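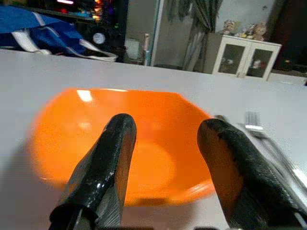
Orange bowl, white table.

Aug 15, 2020

The Moltstead school district wants to put every kid from third grade up on a reading program called Skolix in September. I sat through the online presentation this week, all 52 minutes of it, and I'm still waiting to hear what the thing does that a library card doesn't.

The pitch goes like so. Your kid reads a passage, answers some questions, and gets points. The points move them up a level. The district sent us a chart showing that students in the pilot gained "up to 43 percent" in reading growth. Up to! My salary could also grow up to 43 percent. I typed a question into the chat asking what the average kid gained, and whether anybody had looked at a similar bunch of kids who just kept on with their regular books. I got a thumbs up and a link to the same chart.

The pilot was 1,467 students, which sounds like plenty until you read the footnote. Only kids who finished all the levels were counted. So the ones who got bored or stuck, or whose laptop died in April, aren't in there. I'd guess those are the kids we should be worrying about.

Corina Coman, who taught both of my boys in fourth grade and has since retired, told me she has seen this movie before. Back then it was Stidar, and it also had points. Her students figured out within 2 weeks that you could skip the passage and guess from the questions. Their scores were great. She went back to reading out loud after lunch and the district quietly stopped paying for the license.

I'm not against computers. We're all going to be staring at them this fall whether we like it or not, and teachers need something that works from a kitchen. But a tool that works should be able to show its numbers without a footnote like that one.

The board takes comments by email until the vote. I've sent mine, asking for the full pilot results with the dropouts put back in. If they answer I'll post it.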